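How do I look after a knife with an old wooden handle?
Asked in Kitchen & Dining, 3,186 views

I inherited a kitchen knife from my aunt in June, along with two boxes of her baking pans and a teapot I'm scared to use. The blade has no name on it that I can find. It cuts beautifully, but the handle feels dry and a bit rough at the end, and I'd hate to ruin it by doing the wrong thing. Do I oil it, sand it, or leave it alone? I have a bottle of olive oil and a tin of Tamura board wax in the cupboard, if either of those is any good. Thank you in advance, everyone has been so kind on here!

3 answers

Fumiko Fukuda
92 helpful votes

What a lovely thing to be given! Please don't use the olive oil, it goes sticky and starts to smell after a while (I learned this on a rolling pin I was very fond of). The board wax should do nicely if the tin says it's food safe. I've gone through this with most of the knives in my own drawer, and it takes a quiet evening and a cup of tea.

1. Wash the handle by hand with a little dish soap and dry it well. Leave it out on a towel overnight.

2. Wrap the blade in a folded dish towel and put a rubber band around it. You'll be rubbing quite hard and it's easy to forget which end you're holding.

3. Look at the rounded end before you reach for sandpaper. Pale, scuffed patches on reddish-brown wood like these are ordinary wear, and I'd go over them very lightly with fine paper, always along the grain.
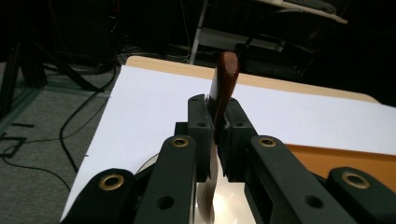 4. Rub in a thin coat of wax with a soft cloth, wait an hour, and buff it. If it still looks thirsty the next day, do it again. Mine usually want two coats, and one poor old bread knife had four.

After that just keep it out of the dishwasher and don't leave it sitting in the sink, and it'll be fine for months.

Shinji Matsuda
17 helpful votes

Agree with Fumiko on nearly everything, though I like plain mineral oil first and wax on top. The drugstore kind is fine and a bottle lasts forever. Check for any wiggle where the blade meets the wood, too. If it moves, take it to a sharpening shop before you oil anything.

girkska617
1 helpful vote

i just put mine in the dishwasher, 50 times at least, still cuts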